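Notes for the Rullora results talk, Nastow laboratory, December 2, 2021

Opening. Thank the hosts at Whitfield. State the question: can one grasping policy handle black plastic parts on reflective surfaces?
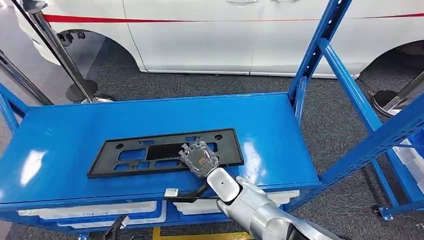

How was the policy trained? It was trained on 1,644 demonstrated grasps, all recorded by operators at Brirkcombe.

Pause before the method. Wrist views and head views are encoded separately and joined late.
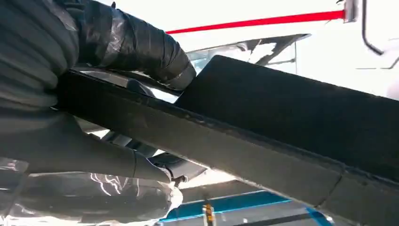

A remark received by post from Whitfield held that late joining discards depth cues at the moment of contact. Acknowledge this and refer to the appendix.

Results. Success rose to 69 per cent on parts absent from training.

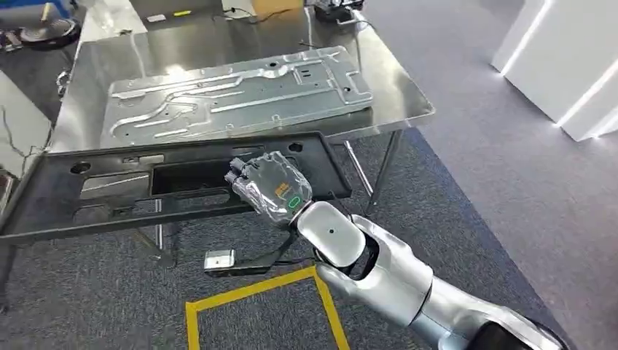 Large open mouldings remain the weaker class. Give the three failure types briefly.

Next steps. Further trials are planned for May. 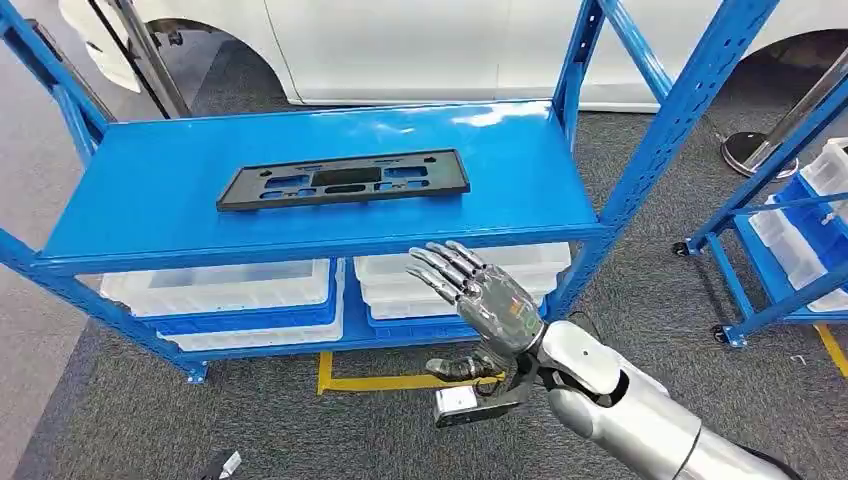
They will compare two approach heights under the same protocol. Invite questions.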